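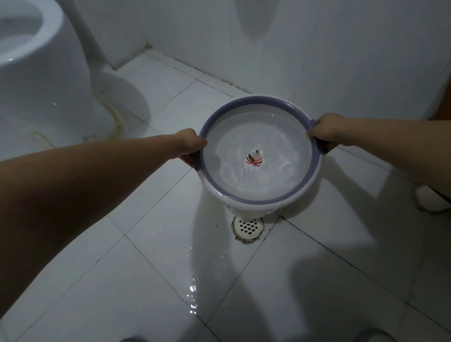 Grikora Residence Services – shared bathroom notices for March. This thread covers hand washing of clothes, emptying of basins and care of the floor drains. Residents of both buildings are asked to read it to the end.

1/ Hand washing of small items is permitted in all shared bathrooms between 7 a.m. and 9 p.m. Large bedding should be taken to the laundry room on the ground floor of Tika House.

2/ Basins are to be emptied over the floor drain. Please do not empty them into the toilet or over the door sill. The corridor outside Room 405 was flooded twice last winter and the boards there have been replaced at the residence's expense.

3/ Hold the basin low, with a hand on each side, directly above the drain cover. A basin tipped from waist height sends water across the tiles and under the door.

4/ Basins with an outlet in the bottom may be left to run out on their own. A steady stream is easier for the drain to carry than a full basin poured at once. Keep hold of the basin until it is empty.

5/ Before emptying, remove socks, buttons, labels and loose threads from the water. Hair and lint should go in the trash can. Our plumber cleared 29 blocked drains across the two buildings last year, and lint was found in most of them.

6/ Glossy tiles are slippery when wet. After emptying, push any standing water toward the drain with the floor squeegee kept behind the door. Please return it to its hook.

7/ Drain covers and the recess around them collect grime, and the grout discolors over time. Noh House residents clean their own covers under the floor rota. In Tika House this is done by the cleaning staff every second week.

8/ To clean a cover: lift it out, scrub both sides with dish soap and an old brush, wipe the recess, rinse with warm water and press the cover back until it sits flat. Bleach must not be mixed with any other product.

9/ Replacement covers are available from the Ceda desk at no charge. Please bring the old one, as there are 2 sizes in use and they are not interchangeable.

10/ Slow drains should be reported on extension 42, with the floor and room number. Do not use wire or chemical drain openers – the pipes in Noh House are old and have been damaged this way before.

11/ A printed copy of these notices will be placed inside each bathroom door by the end of the month. Earlier versions may be thrown away.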